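Search Reviews
Search this site
Go

Print this review | E-mail to a friend

Mowat Folding Cloth, Black, Large: Do You Need a Cloth to Fold Shirts On?

Wednesday, August 19, 2020

Somebody at Mowat decided that the trouble with folding laundry is the table. Their answer is the Folding Cloth, a big sheet of plain fabric you spread out before you start. It comes in black and nothing else. The claim on the sleeve is that shirts "grip while you fold," so you get straighter edges with fewer tries. I bought mine from the Drivano store in Marstead and have been using it for most of my T-shirts since.

I went in doubtful. A tablecloth costs less, and so does the bed, where I've folded shirts for most of my life with no complaints from the shirts.

The grip claim is partly true. On a bare, slick tabletop a thin cotton tee slides away when you pull the second side across. On the cloth it mostly stays where you put it. That helps at the first fold, when you turn one side in and need the rest of the shirt to lie still. It does nothing for the part I'm bad at, the sleeves, which still bunch up under the flap and leave a lump.

The trouble is that the cloth moves too. There is no backing on it and no weight in the hem. Tug a shirt hard and the whole thing creeps along with you, and then you have wrinkles under your wrinkles. The sleeve says to "smooth before each use." I smoothed. By the third shirt it needed smoothing again.

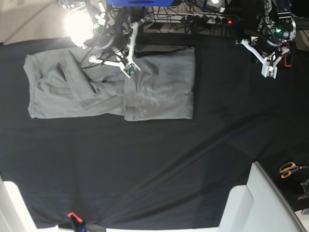
Then there is the color. I can see why black appealed to somebody, because a light or gray shirt stands out against it and the edges are easy to line up. But it picks up every bit of fuzz in the house, and some of that goes right back onto the clean clothes. I ran a lint roller over the cloth before each load for a week and then gave up. Dark shirts have the opposite problem. A black tee on black cloth under a lamp at night is a guessing game, and I folded one of mine inside out without noticing.

Washing is easy enough. It went through the machine 2 times, cold, and didn't bleed. It did come out of the dryer badly creased, and the creases are still there. Mowat says they "relax with use" — mine haven't. You could iron it, but I'm not going to iron a cloth so that I can avoid wrinkles in a T-shirt.

I also tried the same stack on an old flat bedsheet doubled over. The folds came out the same to my eye. The sheet slid a little less, probably from the extra thickness.

If you have a glossy table and no spare sheet, and you fold mostly light-colored things, it's a decent size and it seems sturdy. Wait for the December sale if Drivano runs one again. Everybody else can look in the linen closet first. Mine has gone back in the drawer, and I'm using the sheet.

Print this review | E-mail to a friend

Recent Reviews
Brevville Over-Door Drying Rack
Mowat Lint Roller, Refillable
Brevville Steam Iron, Second Look
Plastic Folding Boards: Flat Shirts, Sore Thumbs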